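Troller
2018-09-16
We have 2,590 folding demos now and the model still treats a sweatshirt like a live animal. Towels are fine. Has anyone got a cutoff for throwing bad episodes out? I keep anything that ends in a rectangle.

mahlangu77
Any rectangle? That's your problem. Half of mine were "rectangles" until I watched them back.

Clémence Aubert
I'd look at the grasps first. We pinch a small fold by the hem, one layer if we can manage it, and start every top from there.

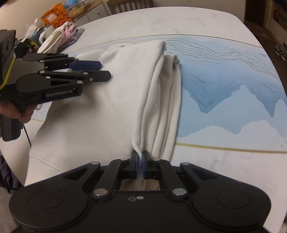 Hem pinch on the white sweatshirt, second gripper coming in from the left.

White on a pale blue mat, before anyone asks. Dark on dark was a bad month.

Troller
Pretty. How many of those do you get done before your wrists quit?

Clémence Aubert
104 on a good day. Évan Gaillard claims more, but Évan folds like he's leaving a hotel.

mahlangu77
Disagree on always starting at the hem. Do that and you've taught it one garment in one mood. I drop the shirt on the table and fold whatever lands – ugly, but so is laundry.

Clémence Aubert
Ours land however they land too, we just flatten first. Separate episodes, separate label.

Troller
Wait, you label the flattening? I've been trimming it off.

mahlangu77
Oh no.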